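Zorkora Cunton 200 distortion pedal

Price: £224
In stock, limited run of 516
Added 2020-09-21

The Cunton 200 is the second high-gain pedal from Zorkora, and the maker would like you to believe it will turn any amp into a wall of death metal guitar. We stock it, we have played it through three amps, and we think that claim needs trimming.

What you get is a thick, scooped distortion with a lot of low end. It suits tunings down to B. Go lower and the bottom string starts to smear, whatever the leaflet says about "total clarity". The noise gate is built in and cannot be switched off, which is fine for chugging and a nuisance if you like your last chord to ring.
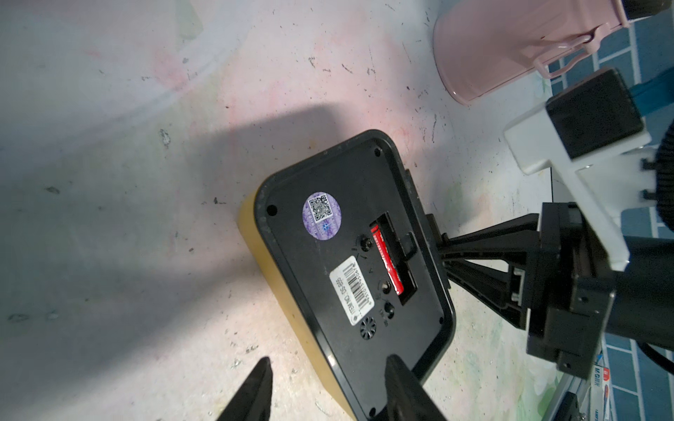 The gain knob is marked up to 1000. This means nothing. Most of the useful sounds sit in the first third of its travel, and past halfway you are mainly adding hiss. The mid control does far more work, so start there. Turned up, it gives a decent old-school Swedish grind that cuts through a second guitarist. Turned down, it sounds huge in a bedroom and vanishes at band practice.

Zorkora also sells a "signature" version, the Antoniuk. As far as we can tell it is the same circuit with a different paint job and a higher price. We have chosen not to carry it.

Is it worth the money? If you already own a good high-gain amp, probably not. If you play a clean combo and want one pedal for rehearsals, it earns its place.

Power: 9V DC, centre negative (supply not included)
Controls: gain, low, mid, high, level
Bypass: buffered
Guarantee: two years, first owner only

Collection from our Zatthorpe shop is free. Returns accepted within 30 days if the box is intact.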